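Lagman Service Desk
Ticket 1166
Subject: Lost property register - saved entries do not appear in search
Opened: Oct 3, 2025
Requester: Eduardo Lacson, Front of House, Pestus building
Assigned to: Boris Nikolaidis, Applications Support
System: Zeltar (lost property register), with Poketti label printing
Priority: Normal, raised to High at update 4
Status: Resolved, pending review

Initial report

Reception staff record items handed in at the front desk and the ground floor cloakroom. Entries are accepted by Zeltar and given a reference, but a number of them cannot be found afterwards by keyword.
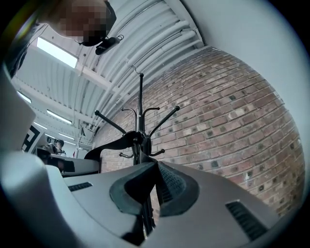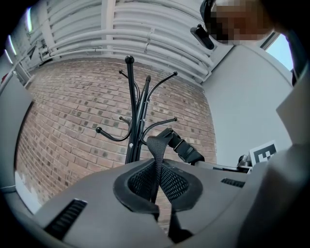 Attachments: coat rack (first), black woven strap and buckle (second).

The fault was noticed when a visitor telephoned to ask after an umbrella. The receptionist searched for "umbrella", received no results and told the visitor that nothing had been handed in. A colleague later recalled entering the umbrella the previous afternoon. The entry was opened without difficulty by typing its reference into the address bar. It does not appear under "umbrella", "green" or the name of the person who entered it.

Front of House asks for the search to be corrected, and for confirmation of whether other visitors may have been given a wrong answer.

Update 1 - B. Nikolaidis

Acknowledged. Please confirm the following:
Which browser is in use at the front desk.
Whether the fault occurs for all staff or for certain accounts only.
Whether the missing entries show a status of Open, Held or Returned.
Whether labels are being printed for the missing entries.

Update 2 - E. Lacson

The fault is the same in both browsers installed on the desk computer and on the laptop in the duty office. All reception accounts are affected, mine included. The entries we have identified are a mixture of Open and Held. We have not found a Returned entry that is missing, although we would have had little cause to look for one.

Labels do print. On the missing entries the reference and the barcode are present and the description line is blank. Staff had assumed that the ribbon was running low and had been writing the description on by hand.

Update 3 - B. Nikolaidis

Thank you. The blank line on the label is useful. Poketti does not read the entry itself but takes the description from the same search index used by the keyword box, so the two symptoms are likely to have one cause.

Steps taken:
Cleared the cached pages for the Front of House group. No change.
Signed in with a test account holding full rights and searched for "umbrella". No result, so permissions are ruled out.
Created a test entry with the description "TEST blue folder". Saved correctly and opened by reference. Not found in search after the next scheduled index run.
Checked the index schedule. The job is running each night and is marked Completed.

The last point is misleading. The job reports Completed whenever it stops without a system error, whether or not it has reached the end of the register. I have asked for the detailed log to be switched on for tonight's run.

Update 4 - B. Nikolaidis

The detailed log shows the job stopping part of the way through the register at the same entry each time. The description of that entry is a long one, giving the full contents of a rucksack.

The index allows 80 characters for a description. The entry form used to enforce the same limit. It was removed from the form in May, when Front of House asked for room to describe items more fully (see the change record for that month). The corresponding limit in the index was not altered. Until recently no one had entered a description long enough to exceed it.

When the job meets a description over the limit it stops. Everything saved after that entry is left out of the index. The number of entries affected is 537, across three desks: ground floor reception, the cloakroom and the conference suite.

Priority raised to High in view of the number of enquiries that may have been answered incorrectly.

Update 5 - E. Lacson

Noted, and thank you for the explanation. Can the desks be given something to work with in the meantime? We have a large delegate event in the conference suite and expect the usual quantity of scarves, chargers and single gloves.

Update 6 - B. Nikolaidis

Interim procedure for all desks:

1. Keep every new description to a single short line. Put any further detail in the Notes field, where no limit applies.
2. When a visitor enquires, do not use the keyword box. Open the Register tab, sort by Date Received and read down the list. This tab reads the entries directly and is complete.
3. Do not tell a visitor that an item has not been handed in on the strength of a keyword search alone.
4. Continue to write the description on labels by hand.
5. Please do not delete and re-enter missing items. Two had already been entered again when I looked this morning, and each now has two references and two labels.

Update 7 - E. Lacson

Procedure circulated to all desks and pinned up in the duty office. The two duplicates were ours. The second reference has been cancelled in each case and the label removed from the item.

One query from the cloakroom: does the Notes field appear on the label? They would prefer that it did not, as it sometimes holds a visitor's telephone number.

Update 8 - B. Nikolaidis

It does not. Poketti prints the reference, barcode, description and date received only.

The index limit has been raised on the test system and the job run against a copy of the register. It reached the final entry. Keyword searches for "umbrella", "rucksack" and "TEST blue folder" all returned the expected results. Labels printed from the test system carry the description, but a long one wraps on to a second line and runs into the barcode. The scanner in the conference suite could not read one of these.

I therefore propose to raise the limit in the index and, separately, to set Poketti to print only the first line of the description. Please confirm that this is acceptable.

Update 9 - E. Lacson

Acceptable. The first line is sufficient for finding an item on the shelf.

Update 10 - B. Nikolaidis

Both changes applied to the live system outside desk hours. The index was rebuilt in full and all 537 entries are now present in search. The test entry has been removed.

The job has also been amended so that it reports Incomplete if it stops before the end of the register, and sends a message to Applications Support.

The interim procedure may be withdrawn, with the exception of item 5, which is good practice in any case.

Update 11 - E. Lacson

Checked at all three desks and working. The visitor with the umbrella has been telephoned and will collect it from reception. Staff have been asked to go back through the enquiry sheets and contact anyone who was told that nothing had been found. There are a fair number of these and it will take us some time.

Labels already written on by hand will be left as they are unless you need them reprinted.

Update 12 - B. Nikolaidis

No need to reprint. The barcodes on those labels are valid.

Ticket moved to Resolved. It will remain open for review until the change record for May has been amended to list the index among the affected components.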